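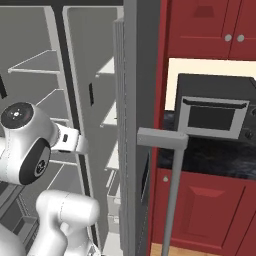 # Your questions about the Prurkach canal and tramway weekend

We've had a lovely pile of emails since the new programme went up, so we've gathered the questions that keep coming back. If yours isn't answered, write to the Ultthorpe office and we'll get back to you (usually by teatime!).

## Where do we meet, and when?

At Ultthorpe station, by the old parcels entrance, at 10.15 in the morning. The coach leaves at 10.30 and really can't wait, as we have a booked passage through the first lock. If you're driving, there's a long-stay car park behind the station. Please pay for both days.

## What do we ride on?

Two wonderful things! On the first day we travel by narrowboat along the Nyaga Cut, through seven locks and over the aqueduct. It's 967 feet long with no parapet on one side, and the view down the valley is glorious. On the second day we swap to the Prurkach Tramway, riding an open-top car all the way up to Purkedow and back.

## Can I help with the locks?

Yes please. The crew will show you what to do and lend you a windlass. Wear shoes with a decent grip and bring gloves if you have them, and if you'd sooner stay on deck with a cup of tea, that's a perfectly good way to see a lock too.

## I don't like heights. Will the aqueduct be a problem?

Several past guests have felt the same. You can sit inside the cabin on the towpath side, where you see the path and the hedge and not much else. Or you can walk across on the towpath, which has a sturdy railing, and rejoin the boat at the far end.

## How many people are in the group?

No more than 23, the most the boat can carry in comfort. We don't add a second boat in busy months.

## Where do we stay?

In Prurkach itself, at a small hotel across the road from the tram depot. All rooms have their own bathroom. Ask for the front if you'd like to watch the first cars come out, or the back if you'd like to sleep through them.

## What meals are included?

Dinner on the first night, breakfast, and lunch on both days. The boat lunch is cold (pies, cheese, salads and a very good fruit cake). Tell us about allergies when you book, as there's no shop along the Cut.

## Is it suitable for wheelchair users?

Partly, and we'd love to talk it through with you. The hotel has a lift and one tramcar has a ramp. The narrowboat has four steep steps, so on that day we can arrange a place on the wide-beam trip boat, which goes as far as the aqueduct.

## Can I bring my dog?

On the boat, yes. On the tram, yes, downstairs only. The hotel takes dogs in three of its rooms, so mention it early.

## What if it rains?

We go anyway! The top deck of the tram is splendid in a light drizzle if you've a good coat. In high winds the cars stop at the halfway loop, and we visit the depot workshop for longer, where there are around 200 old destination blinds to unroll and admire.

## When does the season end?

The last weekend runs in October. Dates for next year go up in December.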